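On Keeping a Prayer List Through a Long Winter

Readers of this blog will recall that our parish fellowship resolved last autumn to revise the way in which we receive and carry prayer requests. I was asked to set down how the revised practice has fared. I do so here in a personal capacity, and the views expressed are mine alone.

For many years requests were written in a single bound book kept at the rear of the chapel. Anyone could add a name, and few names were ever removed. By the time the book was retired it held some 700 entries, a good number of them for persons whose circumstances were no longer known to any of us. The Reverend Ziad Mahasneh raised the matter with the fellowship in September. He asked whether we could truthfully claim to be praying for people whom we had ceased to remember.

The question was received soberly. Ye-seo Ki, who had kept the book longer than anyone, felt that the older names should not be set aside merely for being old. Driss Abdel Hamid took the contrary view, and said that a shorter list would be read with greater attention. Both positions have scriptural support. Paul speaks of making mention of the churches without ceasing, and yet he also names individuals, one by one, with their particular labours and troubles.

The practice we adopted is as follows. Each request is written on a card and remains in the box for one season. When the season ends, the person who brought the card is invited to renew it, to amend it, or to give thanks and withdraw it. Cards that are not claimed are read aloud once more at the evening service and then placed in the old book, which remains on its shelf and is opened on All Souls' Day.

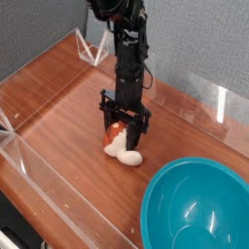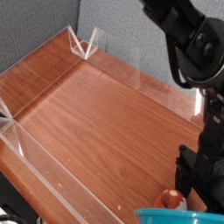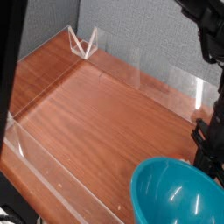
The wooden tabletop.

At the close of the first season there were 100 cards in the box, and 78 were renewed or amended by those who had brought them. I had expected a lower figure. Several members remarked that being asked about a request, after a lapse of months, was itself a form of pastoral care. Ha-neul Do told the fellowship that she had written her card in some distress and had then avoided thinking about it. The invitation to return to it was not entirely welcome, she said, but she was glad afterwards to have been asked.

I should record the difficulties as well. The first concerns privacy. A card which may be read aloud must be written with some care, and a few were not. We now ask that first names only be used and that medical particulars be left out unless the person concerned has agreed. Bit-na Joo has prepared a short notice to this effect, and it is fixed inside the lid of the box.

The second difficulty is harder to remedy. Some requests have no natural end. A parent praying for an estranged child does not wish to be asked each season whether there is anything to report. For such cases we have set apart 2 cards of a different colour, one for the estranged and one for the chronically ill, on which names may stand indefinitely. I am not certain that this is the best arrangement. It was suggested by a reader of this blog from the Orkby congregation, where a similar custom has been observed for a good while, and I am grateful for the letter.

There remains the question of what we suppose we are doing when we pray from a list at all. I was taught as a boy that God has no need of our reminders, and I have not found cause to doubt it. The list exists for our sake. It obliges us to say aloud the name of a neighbour whom we might otherwise pass over, including, on occasion, a neighbour with whom we have quarrelled. I have had that experience myself this winter – and I found it a humbling one.

The fellowship will review the practice again after Easter. Members who wish to comment beforehand may speak to me following the morning service or leave a note in the box, marked clearly so that it is not read out with the requests. The Compline readings for Lent will be posted here shortly. Those who asked about the Chidiac hymnals should know that they have been rebound and are back in the pews.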